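New tables for the Herath reading room

7/9/21

Lovely news from Herath – the reading room has its new tables at last! All 18 were put together over three days, and the old ones have gone to the Mimau youth club, where they'll be used for crafts.

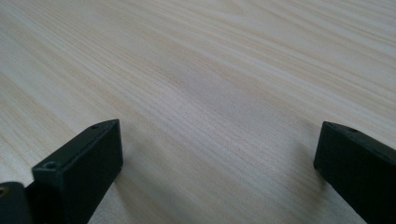

Pale wood with a fine, streaky grain on one of the new tabletops.

The room feels so much brighter, and there's space to spread out a map or a big atlas. Doors open at nine as usual, so do come and pick your favourite seat.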